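Skip to answers

We use cookies to keep you signed in and to remember your settings. By continuing you accept this. OK / More

Wicker baskets on a white desk: scratches, color rubbing off, and how to label them so people actually sort

Posted by Stanier_desk, 08/08/2018

Hi all. Quick one, or it was supposed to be quick, sorry.

Setting up a sorting corner for our Saturday kids' club. Wait, I shouldn't say Saturday, we're moving the day. Anyway. White desk against the wall, baskets on top, toy food and craft bits go in the baskets. One basket for fruits, one for everything else. Got the baskets secondhand from a place called Clunetti, 16 dollars for the lot, and the desk is a Didau, which was NOT 16 dollars. It was 300 and I would like it to stay white.

Problems so far:

The orangey basket leaves marks. Faint, kind of tan, wherever it gets dragged. Is that dye or is it varnish or what? Comes off with a damp cloth if I get to it the same day. After a week it doesn't want to.

Also scratches. Tiny ones. The bottom of the weave has a couple of pokey ends.

And labels. I wrote on plain paper and put it on the desk in front of the basket. It slides. Kids lean on it. Last week the fruits sheet ended up under the wrong basket and then everything was in the wrong basket, which is fair enough really, they were following the sign. Tried yellow tape on the sheet and it held great and then took forever to get off. I don't want tape all over the desk. I don't want to hot glue anything to the baskets either becuase they might go home with someone in June.

Floor is parquet by the way, the herringbone kind, so anything that drips or sheds goes straight in the gaps. Ideas that involve sand or beads no thank you.

Budget is small. Have felt, have string, have a marker, have more tape than I need. What would you do?
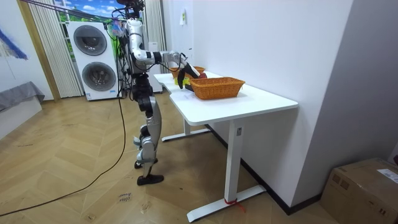
Basket size matters more than the label, is my opinion, and I ran a room like this for 9 years. Kids go to the big one. Always. It's close, it's wide, stuff lands in it. You've got the big orange-brown one in the middle of the desk and the small one way back near the wall, with the red thing and the yellow thing in it, so the small one is a long reach for a five year old. Swap them or put them side by side, same distance from the edge. If you can get two the same size even better but I get it, secondhand.

For the scratches: felt. You said you have felt. Cut a piece a bit smaller than the bottom of the basket, four stitches through the weave, one each corner, done. Don't glue. Stitches come out in ten seconds when the basket goes home with somebody. I used dark green felt once and THAT rubbed off on the desk so use white or gray, or wash it first.

Pokey ends: snip them with nail clippers, close, then rub with a bit of fine sandpaper. Do it over a newspaper. Do it outside if you're worried about the floor.

The tan marks I can't tell you for sure. My guess is stain that was never sealed. Wipe the outside of the basket with a barely damp white rag and see if the rag changes color. If it does, that's your answer, and the felt fixes most of it because the weave isn't touching the desk any more.

Hanne Ikonen

31 people found this useful

same problem, I put a placemat under mine. one of those clear ones. works fine. you can put the paper UNDER the placemat too so it doesnt slide and nobody peels it. cheap, we got ours at Ambaye in the kitchen aisle

only thing is crumbs get under there

ambaye_fan_115

4 people found this useful

Going to go longer than the others because the labels part got skipped mostly.

What's going wrong is the sign is attached to the desk and the basket isn't attached to anything. Or the sign isn't attached to anything either. So they drift apart. Tie the sign to the basket. Punch two holes in card (card, not paper, paper rips at the hole by lunch), string through the holes and through the weave just under the rim, double knot at the back where little fingers don't find it. The rim on most of these is thicker than the rest so it holds the string up and the card hangs flat against the side. Flared sides are actually good for this, the card tips up a little toward whoever is standing there.

Write bigger than you think. Thick marker, not the thin kind. Thin black on white looks fine to you at the desk and like nothing from the door.

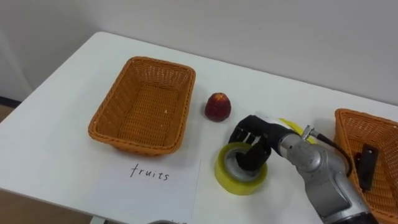 And print, not joined up letters, if any of them are just learning to read. Mine knew the word perfectly well in print and stared at my handwriting like it was Greek. A drawing next to the word helps the ones who can't read yet. Doesn't have to be good. I draw an apple that looks like a tomato and they all know it's the apple.

Second basket needs a word too, a real one. "Everything else" doesn't work, tried it, they put fruits in there because fruits are part of everything. Pick what it mostly is. Vegetables, or toys, or craft. Leftover bits go in a box on the floor.

On getting tape gunk off the white top: cooking oil on a paper towel, leave it five minutes, wipe, then dish soap. Try it on the underside first, some finishes go dull. Keep the oil off the parquet!! I have a spot by my own table that is never coming out.

If the tan marks are already a week old try a melamine sponge but go very light, it's an abrasive, it'll take the shine down if you scrub. I'd do one small mark first and look at it in daylight before going after the rest.

Oh and one start-of-session thing. Put a single piece of toy fruit out in the middle of the table before anyone comes in, and let the first kid decide where it goes. They like being first, and the others copy. Start with an easy one, not a tomato, we lost twenty minutes to tomato.

Abelardo Huenchumán

22 people found this useful

Comment from Stanier_desk: thank you!! doing the felt tonight, card and string tomorrow. wiped the big basket with a white rag like Hanne said and yep, rag went tan. so stain. will try the oil on the underside of the desk and report back. The second basket is going to be vegetables I think, need to go find some vegetables

Comment from Hanne Ikonen: let the felt dry all the way if you wash it, damp felt on a white top leaves its own ring

Contact | Terms | Copyright 2018 | Back to top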